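Trirkinell Canvass Kit, 2-Clipboard Set

For campaigns, ballot measures, petition drives, party chapters. Ships flat. In stock again as of 6 Oct 2018, sorry for the wait.

What you get
2 hard clipboards, legal length, with storage inside
1 pad of walk sheets (400 sheets, punched)
Door hangers, blank, 686 per carton
Pledge cards, perforated
Shoulder strap, adjustable
Rain cover for each board

Pens not included. Bring your own, blue or black, most county clerks won't take anything else on a petition. Check with yours first.

Walk sheets have room for 11 doors a side. Columns: address, name, support level, issue, yard sign yes/no, wants a ride to the polls. The support column runs 1 to 5, same as most voter files, so whoever types it in at night doesn't have to translate. The old sheets had the issue column too narrow, people were writing "schools" sideways. Fixed. Wider now.

Door hangers are uncoated on the back so you can write on them. "Sorry we missed you" goes on fine in ballpoint. Front side is coated and takes a laser printer OK, inkjet smears. Print a test sheet before you run the hole carton. We can print them for you, see Grutow Print Service below.

Remember the "paid for by" line. Rules differ by state and sometimes by town, and we don't check your art for it. That's on the campaign.

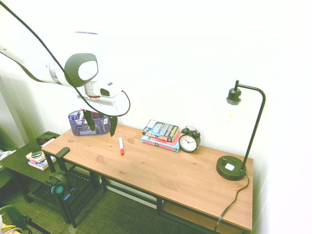 Sándor Lengyel wrote in to say the boards held up through a full school board race and a recount, but the strap clip was stiff and he'd like the pledge cards sold apart from the kit, his team ran out of those long before the walk sheets.

Cards are now sold apart. See Refills. Strap clip is the same one for now — new clip comes with the January run.

Refills
Walk sheets, pad of 400
Pledge cards, plain or with your logo
Door hangers, carton of 686
Rain covers, pair

Refills fit the older Tirnance boards too. They do not fit the Nyitrai half-size board, wich is a different punch.

Grutow Print Service
Send a PDF, fonts embedded, black or one color. Proof comes back by email. We don't print until you say yes in writing. No phone approvals, had a bad one with a misspelled candidate. Once it's on press we can't pull it.

Any party, any side of a measure. We print what's legal and we don't pick.

Shipping and returns
Ships from the Nyitrai warehouse. Rush available, ask before you order, the last weeks before an election fill up fast. Unopened cartons can come back for credit. Printed stuff can't.

Local clubs and student groups get the chapter price. Put the group name in the order notes — not the candidate's name, it slows things down.

Need more than a few kits? Write to the sales desk with the quantity, the ship-to address and your first day of canvassing. We'll send a quote.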